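Home Reviews Storage Kitchen Small Spaces About Contact

The Jurholm two-door cabinet, after a whole summer of living with it

By Eglė Juška, 9 October 2023

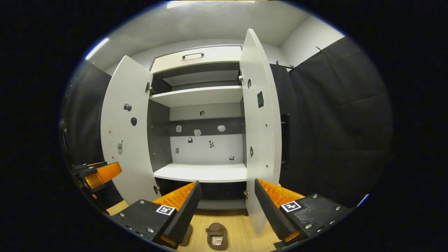 How we ended up with it

I had been putting off buying a cabinet for the back hallway for so long that my sister started mailing me catalog pages with circles on them. We looked at the Pudier first, and I liked it very much, but it has sliding doors and I know myself. I'd only ever see half of what I own. The Jurholm came to $142 with delivery, in white, with a drawer on top and two doors below, and it arrived in July in one very flat, very heavy box.

Putting it together

Set aside an afternoon and get somebody to hold the back panel for you (I used my knees and a stack of cookbooks, and I don't recommend it). There are 16 steps in the booklet, and most of them are clear enough, although step nine shows the hinges from an angle I still can't make sense of. Each door hangs on two metal hinges, one up high and one down low, and getting the pair of doors to line up took me longer than building the whole drawer. A quarter turn of the screwdriver, step back, squint, another quarter turn. Be patient with it!

What it's like to use

The doors swing wide open, and that's the thing I love most. You can stand in front of it with your arms full and see both shelves at once. The upper shelf goes the full width of the cabinet, so a big roasting pan or a folded tablecloth lies flat without any fuss. The space between the shelves is generous too — I keep tall bottles and the good vase there. Down at the bottom, under the lower shelf, is a low dark compartment just above the floor, and I'd call it shoe territory.

The drawer has a dark metal bar handle, set sideways, and it's comfortable to grab even with flour on your hands. I do wish the drawer were deeper. It holds batteries, tape, stamps and the dog's brush, and then it's full.

The stickers

I'm a great believer in little picture stickers, and this cabinet takes them beautifully. The back wall has a scattering of them now, a couple of clouds and a small bag among them, and there's a camera and a cell phone on the inside of the left door. I bought mine from Xiao, in a pack of 43, and there are plenty left for the pantry. The smooth white doors are a pleasure to stick things on. Press from the middle out and you won't get bubbles.

Small grumbles

White shows every fingerprint, and I wipe the doors down more than I'd like. The paper that came with mine was also stingy about spare screws — one extra, and I dropped it down the heating vent.

Would I buy it again? Yes, and I've been eyeing a second one for the laundry room, if I can talk myself out of the Vudum with the glass front.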